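3.2. Superficie de trabajo y estado inicial de la prenda

En los hogares de Proltthorpe la ropa se dobla sobre todo en la cama. De las 17 personas entrevistadas, 7 dijeron no usar nunca una mesa. Fülöp y Lemieux ya habían señalado que una superficie blanda – manta, colcha o edredón – retiene la tela y obliga a alisarla más veces antes del primer pliegue.

Como punto de partida se tomó la camiseta de manga corta extendida, todavía con arrugas (figura 2).

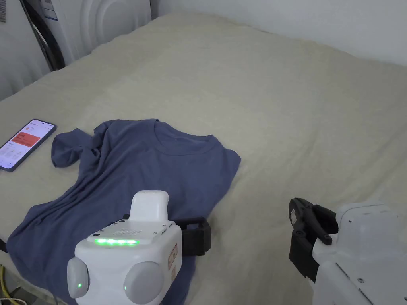

Figura 2. Camiseta azul pizarra sobre una manta beige, antes del doblado.

Las mangas concentraron la mayor parte de las correcciones. En el registro de febrero se anotaron 953 pliegues, y los cinco participantes de más edad empezaron casi siempre por el cuello.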